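Plenley's Repair Evenings Are Back, and Bigger Than Ever
Mar 8, 2020
Community

What a start to the year for the Plenley repair evenings! After a quiet fall, when it looked as if the whole thing might fold, the group has moved into the old Sobczak bakery on the corner of Cetside Lane, and the place has been packed ever since the doors opened in January.

The idea is simple. You bring in something that's broken, you sit down next to someone who knows a bit about fixing things, and the two of you have a go at it together. Lamps, toasters, coats with torn linings, a cuckoo clock that only cuckoos at night (it's still doing it, by the way). There is no charge, although there's a jar for tea and spare fuses.
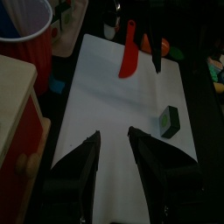
Eugeniusz Czerwiński started the evenings in his own garage with three friends and a borrowed soldering iron. He ran out of chairs pretty quickly. "People were sitting on paint cans," he told us, laughing. "I had a lady with a sewing machine on her knees the whole night. I thought, we need a proper room for this."

They got one thanks to a $1,534 grant from the Grukis Fund, which paid for the first months of rent, two long workbenches and much better lighting. The old bread racks are still up along the back wall and now hold jars of screws, zippers, buttons and plugs, all sorted and labeled. It smells faintly of rye in there when the heat comes on, and we are big fans.

The group's logbook shows 420 repairs finished since the garage days, and the list makes wonderful reading. Someone got a grandfather's radio going again. Someone else walked in with a wobbly stool and went home knowing how to glue a joint, then came back the next week to help with other people's stools!

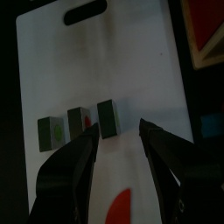
Three small blocks in a row on a white board.

Igor Duda looks after the clothing table, and his darning lessons have become a hit all on their own. There are 14 people on the waiting list for the next one, so he's adding a second session at an earlier hour for anyone who can't stay late. Beginners are very welcome. Bring a sock with a hole in it and wool in any color you like, the brighter the better.

Next on the wish list is a bicycle stand. The yard behind the bakery has room for it once the old flour bins are cleared out, and Czerwiński would love to have it up and running before the weather turns warm. If you have a stand in your shed, or tire levers you never use, drop them off at the side door on any repair evening.

Doors open at 6 p.m. Parking on Cetside Lane is tight, so walk if you can.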